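Storing Coffee in a Shared Kitchen

Guidance for staff of the Trutbridge and Riviere offices
Last revised 11/9/20

Coffee loses much of its aroma through contact with air, light, heat and moisture. The steps below apply to whole beans and ground coffee kept in any staff kitchen. Tea and instant products are covered on a separate page.

Step 1. Choose a container

Select a container with a lid that closes firmly and an opening wide enough for a measuring spoon. A 1000 ml container suits most kitchens. Wash it in warm soapy water, rinse it twice and leave it open overnight to dry. 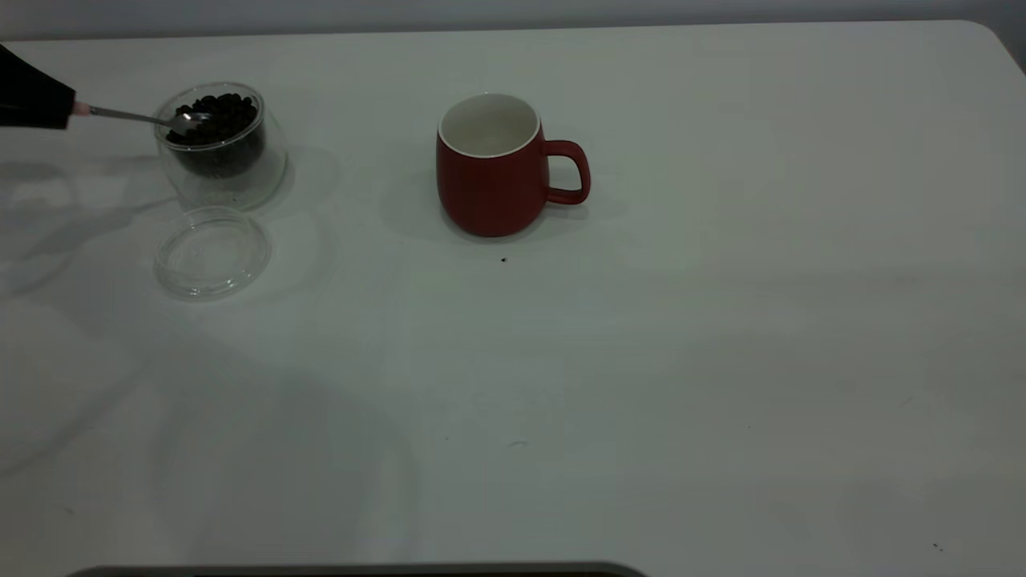

Opened bags should be emptied on the day they are opened, and the date written on a label placed on the base of the container. Do not pour new beans on top of old ones. Clear glass makes the remaining supply easy to check, and a short, wide jar lets a metal spoon reach the beans without tipping. Glass does admit light, however, and a clear jar must go back into a closed cupboard after use. Very dark roasts leave a film of oil on the walls, which should be wiped off between fillings.

Step 2. Choose a location

Keep coffee away from the oven, the dishwasher and any window. The refrigerator is not suitable for daily supplies – moisture forms on the beans each time they are brought out. Kitchens that receive the Skarivano blend in large bags should divide it into portions of 200 g and keep the unopened portions in the dry store.

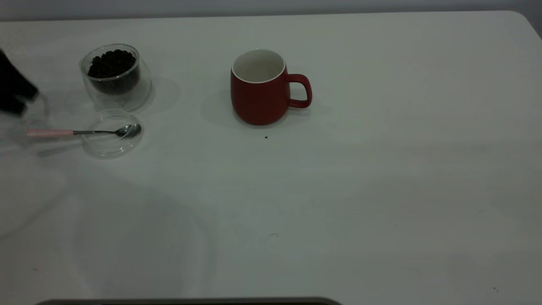
A portion may be frozen if it will not be needed within the month. Seal it fully, and let it return to room temperature before opening. Thawed coffee should not be frozen again.

Step 3. Measure and grind

Grind only what is needed for the next pot. For the standard office brewer, weigh out 50 g of beans. Use a dry spoon, and close the lid before starting the grinder.

Step 4. Clean the container

Empty and wash the container whenever a portion is finished. Replace any lid seal that has cracked or holds an odor. Spare seals may be requested from Clotilde Deschamps at the Riviere supply desk; please state the lid size.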